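Boards, week three

Posted Jun 30, 2026

Print this post | E-mail this to a friend

We are still on boards. I said in the last post that we would be on to cups by now, but the first batch of recordings wasn't good enough to train on and we have gone back to do it again.

For anyone new to this blog, I work in a small workshop in Nosavstead where we collect demonstrations for a learning system. I drive the arm by hand through a task, the arm and its cameras record everything, and the recordings go off to the people in Prerton who train the model. One run through the task is one example. The target for this task is 500 good ones.

The task is called Pekix on the job sheet, for reasons that were settled before I joined. The arm takes hold of a board near one end, stands it upright, holds it steady, and lays it back down in a different place. A run takes me 35 seconds when it goes well. Setting up for the next one takes longer than that.

The trouble with the first batch was that I had got too good at one way of doing it. I always came in from the same side, at the same height, and closed the gripper at the same spot. Prerton trained on the first 100 and the arm did exactly what I had done, which was fine until they moved the board a hand's width to the left. Then it closed on thin air and carried on with the rest of the task as if it were holding something.

So the second batch has rules. The start position changes every run. The arm starts from a different pose as well. I am meant to grip a bit higher or lower each time, and one run in every ten should include a small mistake that I then correct, so that there are some examples of getting out of trouble.

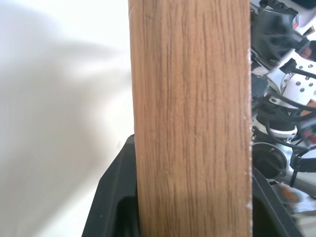

Kjærgaard asked whether it wouldn't be quicker to do all this in simulation and only record a few real runs at the end. We have talked about it. The training people do use simulated runs for some of the other tasks, and for boards they tried a mixture. My understanding is that friction is the hard part. A long board held by one end wants to turn in the fingers, and how much it turns depends on the surface and on where you have got hold of it. They would still like real recordings for that, so I am still driving.

The wrist camera matters more than I expected. When a board is upright in the gripper it takes up a lot of that camera's view, and the model has to work with what is left at the sides. I had been judging my runs from the room camera, where everything looks tidy. Now I play back the wrist recording as well before I mark a run as good. It has cost me some runs I would have kept.

As of this afternoon the second batch stands at 74. That is slow. Some of it is down to the arm needing its zero position checked again, and some is me stopping to write notes. The notes are worth having, though. In the first batch I only wrote "good" or "bad", and when Prerton asked what was wrong with the bad ones I couldn't tell them.

Cups are now down for October.

Comments (3)

gantrycrane
Do you throw the bad runs away or keep them? We kept ours in a separate folder and were glad of it later when we wanted examples of failure.

Reply from the author
Kept, in their own folder, with the reason written down from now on.

millpond
One in ten seems low for the corrected mistakes. I would go higher if the arm is going to be working with boards it hasn't seen.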